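Huvis router keeps dropping the upstairs connection – my log so far

12 June 2023 | Posted by the Jirnitz Street house blog
Print | E-mail

Right, I'm writing this up in case anyone else has the same router and the same daft problem. Mine's the Huvis, bought in February, and it was fine until I moved my desk upstairs. Now the wifi drops every 10 minutes or so and I have to switch it off and on again at the wall.

Step 1. Changed the channel. It was on auto, so I picked one myself and saved it. Got 37 minutes out of it (a record!) and then it dropped in the middle of a call.

Step 2. Ran a long network cable up the stairs and plugged the laptop straight in. Not one drop all evening, so the line coming into the house is all right. Lovely and quick too – but I can't leave it there, I've tripped on it already.

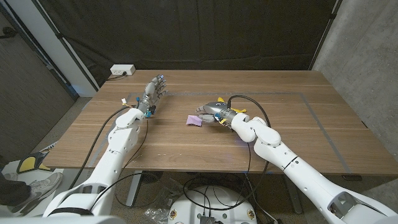 Step 3. Updated the firmware. The page stuck on error 533 and I nearly gave up, then it went through on try 2. Slightly better, still dropping.

Step 4. Rang Prurkent, my provider. They want me to turn off band steering and give the two bands different names. Doing that tonight, will add the result underneath.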